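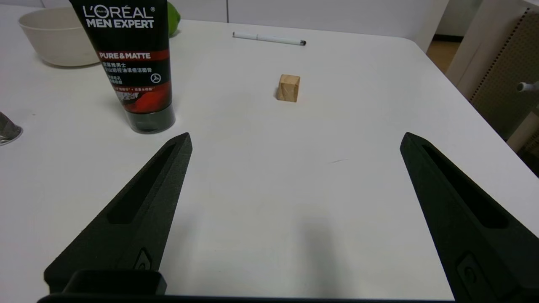
White table, gripper open.

Last month I wrote that the Terkley town clerk decides what goes on the council agenda. Manuela Lombardi emailed to say I had it wrong, and she was right. The clerk prints the agenda and posts it. The council president sets it, under a procedural rule the council adopts at its first meeting of the year.

The difference matters if you want an item heard. A letter to the clerk goes in the correspondence file, and the council may note it and move on. A request to the president, or to any two council members acting together, has to be answered in writing within nine days. The answer can still be no.

There is a third route, the resident petition. It takes 40 valid signatures from registered voters in town. Valid is the word to watch. The petition on the Nurmi Road culvert came in with more than enough names, and after the clerk struck the duplicates and the out-of-town addresses it stood at 32. It was sent back, and the culvert was not discussed until July.

Joonas Ahonen asked whether a petition item can be tabled without debate. It can. The rule says the item must be placed on the agenda and read aloud. It says nothing about discussion, and a motion to table needs only a simple majority. I think that is a drafting gap, but it has been in the text through several revisions.

Public comment is separate from all of this. You sign the sheet by the door before the meeting is called to order and speak on any subject - the council is not allowed to vote on what you raise that night.

I have corrected the earlier post. The section on budget hearings is unchanged.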